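Deux bras, un carton et beaucoup d'essais ratés

Comment apprend-on à deux robots à se passer un objet sans le laisser tomber ? Au laboratoire Odukoya, une petite équipe a choisi de faire travailler la machine sur ses propres échecs.

Une boîte en carton se manipule d'une main ou de deux, sans y penser. Pour un robot à deux bras, c'est une suite de décisions délicates. Quel bras saisit en premier ? Quand l'autre doit-il serrer ? À quel moment le premier peut-il lâcher ? Une pince qui se referme trop tôt pousse la boîte de travers, une pince trop lente la laisse basculer. Le carton a en plus le défaut de plier sous l'effort, ce que ne fait pas un cube en plastique.

Sang-wook Oh travaille sur cette question depuis deux ans. Son projet, baptisé Ila, repose sur l'apprentissage par imitation : un opérateur guide les deux bras à distance, le système enregistre les mouvements des articulations et les images des caméras, puis un réseau de neurones cherche à reproduire le geste. La technique est connue et donne de bons résultats tant que la situation ressemble aux démonstrations. Dès que l'objet est posé un peu plus loin ou tourné d'un quart de tour, les erreurs s'accumulent.

« Un opérateur humain réussit presque tout le temps, explique le chercheur. Le robot ne voit donc jamais à quoi ressemble une situation mal engagée. Le jour où il s'y trouve, il n'a aucun exemple à suivre. »

L'équipe a donc modifié la collecte. L'opérateur laisse le réseau agir seul et ne reprend la main qu'au moment où le geste dérape. La correction est enregistrée à part, avec les secondes qui la précèdent, et reçoit un poids plus élevé à l'entraînement suivant. Pour ce travail, 195 séquences corrigées ont été retenues, toutes effectuées sur le même poste : deux bras face à face, une boîte ouverte entre les pinces, un plateau à motif de fleurs et de feuilles. 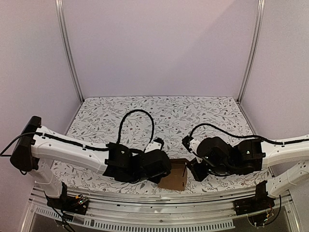
Ce que montrent les essais

Le réseau de départ, entraîné sur des démonstrations sans faute, échouait surtout au moment du transfert. Après l'ajout des corrections, le nombre d'échecs sur la série de test est tombé à 23, soit moins de la moitié du total initial. La plupart de ceux qui restent viennent d'une prise trop basse : la pince accroche le fond de la boîte et la soulève en biais.

Emmett Yazzie, chargé de l'évaluation, a aussi relevé un effet que l'équipe n'attendait pas. Le robot s'est mis à desserrer puis à reprendre l'objet quand la première prise était mauvaise, y compris dans des positions absentes des enregistrements. « Il le fait parfois pour rien, ce qui coûte du temps, précise-t-il. Mais une reprise inutile est moins grave qu'une boîte par terre. »

La méthode a ses limites. Elle demande un opérateur attentif, capable d'intervenir ni trop tôt ni trop tard, et les résultats varient d'une personne à l'autre. Lorsque l'intervention arrive tôt, la séquence contient peu d'informations sur l'erreur. Lorsqu'elle arrive tard, la boîte est déjà renversée et il n'y a plus rien à rattraper. Sang-wook Oh voudrait confier une partie de cette surveillance à un second réseau, qui signalerait lui-même les gestes douteux.

Du laboratoire à l'atelier

La société Flumex, qui conçoit des lignes de conditionnement, suit ces travaux de près. Elle s'intéresse aux petites séries, pour lesquelles la programmation d'un robot classique coûte plus cher que le travail à la main. Un essai est prévu en septembre avec des boîtes de plusieurs formats, dont certaines seront remplies.

D'ici là, l'équipe doit alléger son logiciel de commande, Zodum, dont les temps de calcul ralentissent encore les deux bras pendant le transfert. Les données des séquences corrigées seront mises à la disposition d'autres laboratoires une fois leur annotation relue.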